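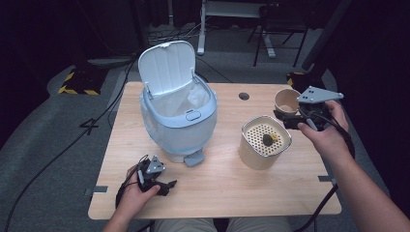 Pedal bin, lid open and liner in place, with a square container and perforated tray alongside.

What happens to food scraps after the curb

Drincombe began separate collection of household food waste last November, starting with 400 households on the east side of town. The material goes to Joltulport, where the plant operator Trajkovski runs a covered composting line next to the old transfer station. The process engineer in charge of that line agreed to talk about how it works, on the condition that the article stick to the process and leave out names.

The first question was what arrives at the gate. "Mostly water," the engineer said. "People picture peelings and bread crusts. I look at it as a wet load with some carbon in it." Moisture sets most of what follows. Food waste on its own packs down, shuts out air, and turns sour. The plant blends it with shredded branches from the town yards before anything else is done to it. The branches add carbon, but their main job is structure. They hold gaps open so that air can move through the pile.

The blending ratio is set by volume and adjusted by load. In fall the yard material comes in with a lot of leaves, and leaves mat together when wet. The crew then adds coarser wood left over from the screen. In late winter there is less fresh yard material and the plant draws on its stockpile. "We ran low the first year and had to slow down intake for a while," the engineer said. "Now the stockpile gets measured every week and I get a number."

Once blended, the material is laid over a floor with air channels and covered with a fabric sheet. Fans push air up from below on a timed cycle. Probes report temperature at two depths. The line has to stay above a set temperature for a required period to deal with pathogens and weed seeds, and the control system, a package called Zerkero, keeps the log. If one probe falls under the limit, the clock for that whole section starts again. The engineer considers this strict but workable. Most restarts have been traced to probes pushed in at the wrong angle.

The fans are the largest user of power on the site. Running them harder is not always useful. Too much air cools the pile and dries the outer layer, and a dry layer stops breaking down even when the core is active. "You can dry a pile out and think it's finished," the engineer said. "The temperature drops, everybody is pleased, and then it rains on it in the curing yard and it heats right back up."

Asked about contamination, the engineer described three places where it is removed. A person checks the load on the tipping floor and pulls out large items by hand. A magnet over the conveyor takes metal. The final screen takes most of what is left, chiefly film plastic and produce stickers. Glass is the worst case. It breaks in the truck, passes the magnet, and the smaller pieces go through the screen. A load with visible glass is rejected whole.

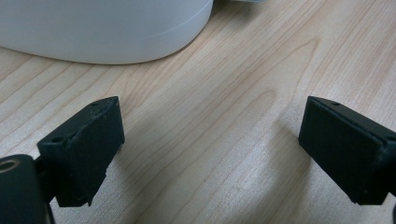 Pale container on a wood-grain tabletop.

Liners were discussed at some length. The Drincombe rules allow certified compostable bags and exclude all others, and on the tipping floor the two are hard to tell apart. The engineer would prefer no liners at all but accepts that participation would drop. Bags that are tied shut cause the most trouble, as the contents stay sealed until the shredder opens them. Residents are asked to leave bags untied where the cart lid closes properly.

Household habits matter more than equipment, in the engineer's view. Draining scraps before they go into the cart cuts weight and odor. Emptying the kitchen container often helps in summer. Meat and bones are accepted at Joltulport, though many smaller sites refuse them. Cooking oil in any quantity is not accepted, as it coats the wood and blocks air.

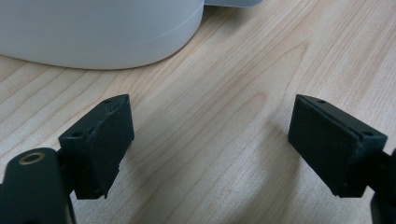

After the covered stage the material is moved to open rows and left to cure. The yard has room for 1000 cubic yards in this stage, and in spring it is close to full. Curing is slow and needs little attention beyond turning and a moisture check. The simple test is to squeeze a handful. It should hold together and release a drop or two at most. The lab test, done on each finished batch, covers salts, maturity, and metals.

Salt was the result that took longest to bring down. Early batches were high enough to slow germination in trays of lettuce. Changing the blend brought the level down, and compost for seedlings is now sold already mixed with sand and soil. Most of the unmixed product goes to road banks and park beds, where roughly 300 cubic yards were spread last season.

The next step is a second collection route. The engineer would not give a start date and said the limit was the tipping floor, which drains poorly at the north end and has to be recast first. A quote for that work was received on 3/29/24. The concrete will need time to cure as well, and loads will be diverted to the transfer station until it has.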